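Tahsin Mondal
Thread on Veres, the spy series, and why its lead actor and the woman who played opposite him still disagree about episode six. I rewatched all of it this month and read the old interviews again.

1/
For anyone who missed it, Veres ran for two seasons. Shafiq Barua played the title role, a courier who gets pulled into intelligence work and turns out to be good at lying. Lomovetti played Irena, the handler. She only ever used the one name, on screen credits and off.

2/
Barua had done mostly stage work before. He has said he took the audition because the theater he was in had closed for repairs and he had rent due. He read one scene, went home, and got the call on a Monday.

3/
Lomovetti was already known. She had a supporting part in Pravivero, the casino film, where she has maybe four scenes and is the best thing in three of them. The producers wanted her for Veres first and built the rest of the cast after.

4/
Episode six is the one people argue about. Veres leaves Irena at the border crossing, takes the car and doesn't look back. In the script she was supposed to shout after him. On screen she says nothing and lights a cigarette.

5/
Lomovetti has always said that was her idea. Her words, from a magazine piece after season one: "She trained him to leave. Why would she shout?" She said the shouting version made Irena look like every other woman in every other spy show.

6/
Barua told it differently. In a radio interview he said the shout was filmed, that it was very good, and that the director dropped it in the edit for length. He also said he thought Veres came off worse without it, because the audience never hears what he is walking away from.

7/
I don't think those two accounts cancel out. Both versions could have been filmed. The director has never said which came first, and the shooting script that gets passed around stops a page before the crossing. 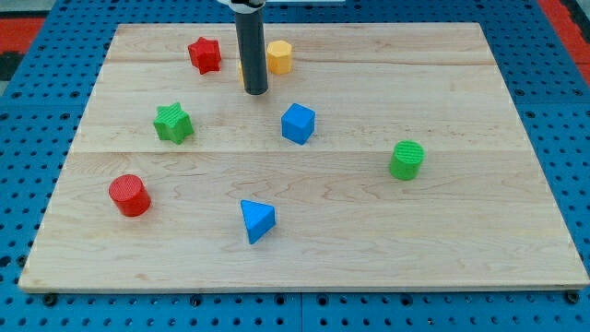

More on this, part two: the second season

8/
Season two is weaker and both of them have said so. It was cut to 10 episodes during filming, and you can tell. The Wandetti plot, about the arms firm, takes up most of the opening and then gets closed off in one phone call.

9/
Barua wasn't happy with how the character was written by then. He said Veres had turned into "a man who orders drinks and breaks wrists." He asked for a scene where the character apologizes to somebody, anybody, and got one line in the finale.

10/
That line is in room 711, the hotel scene. He says "I should have waited for you" and Irena says "You would have been dead." Lomovetti has called it her favorite exchange in the series. Barua says he can't watch it, as he had a fever of some kind that day and can hear it in his voice.

11/
A few people asked me about the rumor that they didn't speak on set. I can't find a source for it. There is a line in one newspaper profile saying they "kept to separate corners," and I think everything since has come from that. In the same profile she says he taught her to play backgammon.

12/
They did appear together once more, on a panel about 10 years after the show ended. Somebody in the audience asked about episode six. Lomovetti said "I was right" and Barua said "She was paid more, so yes." It got a big laugh, and then the moderator moved on to a question about the stunts.

13/
On the stunts, since that came up in replies: Barua did the stairwell fall himself. He did not do the bridge. He has corrected this several times and it still gets listed wrong.

14/
Lomovetti was also asked on that panel whether Irena should have had her own series. She said she was offered one and turned it down after reading the first script, where Irena spends the opening half hour looking for Veres. She told them to call her when Irena was looking for something else. They didn't call.

15/
If you want to watch it now, start with season one and don't skip the slow third episode, as the border crossing depends on it. For season two I'd watch the opener and then the last 2 episodes. The music is good all the way through.

16/
Correction to post 3: I said she has four scenes in Pravivero. It's five if you count the elevator, where she has no lines. Thanks to the person who sent me the timestamp.

17/
I'm going to do Pravivero next. If anyone has the radio interview with Barua in full, please send it. My copy stops right after he starts talking about the director, and I'd like to quote the rest of it properly.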